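Household and Shop-Floor Chores: Frequently Asked Questions
Stilport Automation Notes
Last revised 18 October 2018

Can a robot arm clear a table yet?

In part. A seven-joint arm with a two-finger gripper can pick up a rigid object of known shape from a flat surface and put it down somewhere else. Most of our table work is done in simulation, where a trial can be reset without anyone walking over to tidy up. The current set, Pramon, holds 2562 simulated trials with small household items: mugs, bowls, tissue boxes, candy canes. 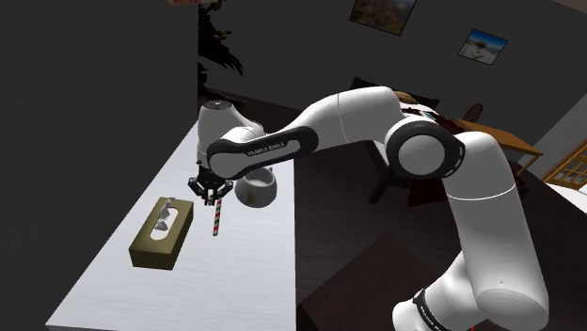 Thin items are harder than they look. A stick held near one end can rotate between the fingers, and the controller has to allow for that before it moves over anything breakable. We limit wrist speed to 50 per cent for this class of object.

Does simulated success carry over to a real kitchen?

Not reliably. Friction, glare and soft materials are modelled poorly. A tissue box is treated as a rigid body, so the tissue on top never catches on a finger as it would at home. Expect to retune grip force on real hardware.

Why does the gripper approach from straight above?

It keeps the fingers clear of neighbouring objects and simplifies planning. The drawback is flat items: the fingertips must come very close to the table without touching it. 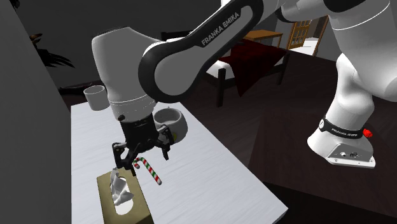
Sauerland wrote in to say that their packing line gave up on vertical approaches for anything under 12 mm thick, and that sliding the item to the bench edge first was slower but dropped fewer parts. We have since added edge sliding to the Zesto planner as an option - it is off by default.

What about laundry and dishes?

Folding remains a research problem. Loading a dishwasher is feasible if the racks and crockery are fixed in advance. Wet glassware is not supported.

How long does set-up take on a shop floor?

Allow 90 minutes per workstation, including camera calibration. Recalibrate if the bench is moved.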